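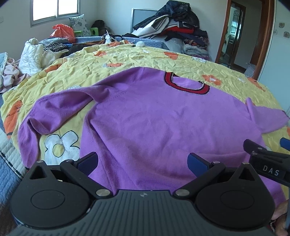
Zwischenbericht zur Erprobung des Handgreifer-Sets Mena

19. Dezember 2020
Berichterstattung: Ljubica Tomić, Projektleitung Stullalar

1. Gegenstand der Förderung

Gefördert wird die Erprobung des Sets Mena, das der Anbieter Petek für die Aufnahme von Greifbewegungen an Textilien vertreibt. Stullalar prüft, ob sich das Set für den Aufbau einer Bewegungssammlung zum Wenden, Falten und Stapeln von Kleidung eignet und ob eine Beschaffung über die Laufzeit des Vorhabens hinaus empfohlen werden kann. Der vorliegende Bericht umfasst den Zeitraum seit Beginn der praktischen Arbeiten im Oktober.

2. Stand der Arbeiten

Bis zum Stichtag wurden 1.490 Durchgänge aufgezeichnet. Beteiligt waren 14 Personen, die nach einer gemeinsamen Einweisung in Privathaushalten gearbeitet haben. Die Entscheidung gegen einen Laborraum war bereits im Antrag begründet worden: Das Falten auf einem Bett mit gemusterter, nachgiebiger Unterlage stellt andere Anforderungen als das Falten auf einer glatten Tischplatte.

Bearbeitet werden vorrangig langärmelige Oberteile. Ein Strickpullover wird ausgebreitet auf der Steppdecke abgelegt, anschließend werden die Ärmel eingeschlagen und der Rumpf gefaltet. Strickware hat sich als die anspruchsvollste Warengruppe erwiesen, weil sich das Material beim Anheben verzieht und der Ärmel häufig nachgefasst werden muss. Durchgänge mit Nachfassen werden gesondert gekennzeichnet und bleiben im Bestand.

3. Bewertung des Sets

Die Handhabung der beiden Greifer wurde von den Beteiligten überwiegend als gut beurteilt. Die blauen Auflageflächen der Fingerspitzen fassen einlagigen Stoff zuverlässig. Bei mehrlagigen Säumen und wattierten Jacken nimmt die Zahl der Fehlgriffe zu – der Anbieter ist darüber unterrichtet und hat eine Stellungnahme zugesagt.

Beanstandet wurde das Gewicht bei längerer Nutzung. Die Sitzungsdauer ist deshalb auf 80 Minuten einschließlich Pausen begrenzt worden. Zwei Greifer mussten wegen Spiels in den Gelenken an Petek zurückgegeben werden; der Austausch erfolgte ohne Berechnung, führte jedoch zu einer Unterbrechung der Aufnahmen. Die deutschsprachige Bedienungsanleitung ist im Abschnitt zur Reinigung der Auflageflächen unvollständig.

4. Abweichungen vom Arbeitsplan

Die vergleichende Erprobung des Sets Mundwood konnte im Berichtszeitraum nicht aufgenommen werden, da die Lieferung noch aussteht. Die hierfür vorgesehenen Mittel wurden nicht abgerufen. Eine Umwidmung wird derzeit nicht beantragt.

5. Weiteres Vorgehen

Im nächsten Abschnitt sollen Hosen und Bettwäsche einbezogen werden. Vorgesehen ist ferner eine zweite Einweisung, in der das Fassen am Bündchen und am Kragen einheitlich geübt wird. Über eine Kaufempfehlung für Mena wird erst nach Eingang der Stellungnahme des Anbieters entschieden – eine vorläufige Einschätzung kann der Förderstelle auf Anforderung übermittelt werden.

Zuletzt aktualisiert: nach Prüfung durch die Projektleitung, Fassung 2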